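Review: Kokley paired hand-held grippers, with Merncombe mounting and maintenance kit

Workshop equipment assessment, Halmont Technical Centre

Summary

The Kokley grippers are recommended for purchase by teams that already have someone able to carry out routine adjustment. The Merncombe kit is recommended with reservations, mainly about its fasteners and its printed guide. The review covers setting up, daily care and minor repair. It does not assess the quality of the recordings made with the grippers, which will be reported separately.

Terms of the review

The Centre bought one pair at its own expense and used it for 6 weeks, ending in September. Neither supplier saw this review before it was published. Over that period the pair went through about 4,000 open-and-close cycles, as logged by the operators. All work was done on site with ordinary hand tools and the contents of the kit.

Setting up

The grippers arrive assembled except for the camera mount and the marker cube. The mount seats on the flat top of the body and is held by 4 screws, which should be started by hand and tightened in a diagonal pattern. On our first attempt one side was tightened fully before the other, and the mount sat at a slight tilt. The supplier's guide shows the correct order, but on the page following the one where it is needed.

The slots beside the mount are easily overlooked when cleaning. Dust collects in them and should be brushed out before the mount is fitted. A soft brush is suitable; compressed air tends to push debris further into the body.
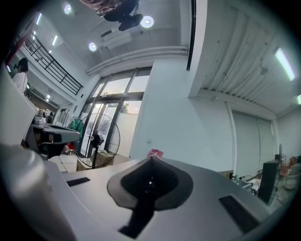

Top of the gripper body, with the black mount between two slots.

Once the mount is fixed, the fingers should be opened and closed through their full travel several times before any calibration is attempted. If the movement is uneven, the finger carriage is probably binding. Loosening the rear carriage screw by a quarter turn cured this on one of our two grippers. The other needed no adjustment.

Calibration took longer than the supplier's literature suggests. The first session occupied most of an afternoon, though later sessions were much shorter. Operators should write down the finger opening at both ends of travel and keep the figures with the unit. We found this more useful than the blank log sheets supplied in the kit, which leave no space for the left and right grippers to be entered separately.

Daily care

The inner finger pads are the main wearing part. They should be wiped with a damp, lint-free cloth at the end of each session and checked for lifting at the corners. Ours began to lift in the fourth week. The replacement pads in the Merncombe kit fit well, but the old adhesive must be removed completely, and the plastic scraper provided is too soft for the job.

Marker cubes need the same attention. A scratched or greasy face can interrupt tracking, and an operator who grips the cube when picking up the unit will mark it very quickly. New operators should be shown how to lift each gripper by its handle. The pair should also be checked together, one gripper in each hand, before work begins. A difference in spring tension is obvious when both are held and hard to notice when they are tested one at a time.

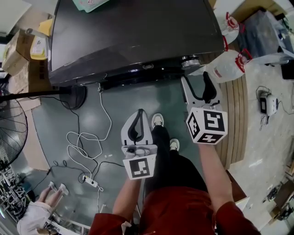 Elias Srour would put the spring check ahead of everything else in this section, having used an earlier Kokley pair in which one spring weakened well before the other. In his view the springs should always be replaced in pairs, whatever the condition of the second one, and he would like to see a spare set included in the kit.

We agree with that suggestion. The kit currently contains 50 assorted screws, most of which fit nothing on the gripper, and no springs at all. Replacements were ordered through Yatsenko and arrived promptly – the fitting instructions did not, and had to be requested.

Repairs

One repair was required during the review period. A finger worked loose on its carriage and was refitted with a drop of low-strength threadlocker. High-strength grades should be avoided, as the finger must come off again when the pads are changed. The job can be done at the bench without removing the camera mount, a sensible piece of design that saves a full recalibration.

Ratings

Ease of setting up: fair
Routine care: good
Access for repair: very good
Printed guide: poor
Merncombe kit: fair, pending the inclusion of springs and a firmer scraper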